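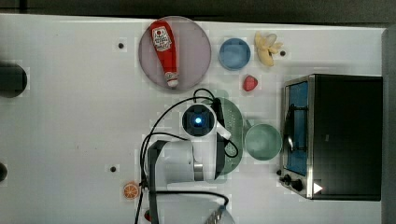 Week 4 – Setting a table and clearing it again

Hi all, notes from Tuesday's session, tidied up a bit because half of you missed the start (the trams, I know!). We're still on play kitchens, and I want to stay with tableware a while longer before we get to the pantry corner.

My main point was colour. If every plate and bowl is white, a four-year-old has nothing to sort by except size, and size is hard. Give them a pinkish-mauve plate, a green plate, a blue bowl and a light green bowl and they'll start making families straight away. Is the green bowl a friend of the green plate or of the other bowl? Both answers are fine, so please don't correct them.

Then there's the food. I like a mix: toy fruit (a banana, a strawberry, a slice of orange) plus one thing from a grown-up's fridge, like a ketchup bottle. Kids who ignore the fruit will nearly always go for the sauce – Malcolm Penrose had a lovely story about this from his centre, ask him at the break.

A toaster oven with a door that opens gives you inside and outside, open and shut, and an excuse to talk about what's hot at home. Unplugged, obviously, and check the cord is out of reach.

For next week: read pages 54 to 77 of the course reader, and write up one clearing-away activity you've watched, 1000 words at most. Darren Nuttall is taking the tutorial, so send your drafts to him and copy me in.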